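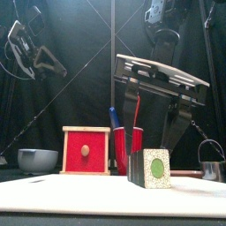
About Pondstead

Pondstead is a shared workshop where members build robots and teach them household chores. Şükran Yaman started it one September with 20 square meters and a secondhand arm, and now we have 80 members!
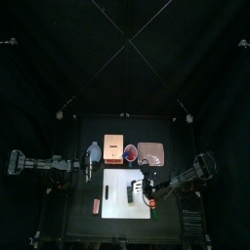

Our big group build is Tekin, a two-armed tabletop setup inside black curtains. We love arguing over gripper fingers – long ones, short ones, whatever the printer gave us – and every change goes in the Stikdale log, now at entry 3812.

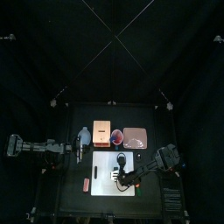 New members start with wiring and cable routing, then get time on the arms. Come and build with us!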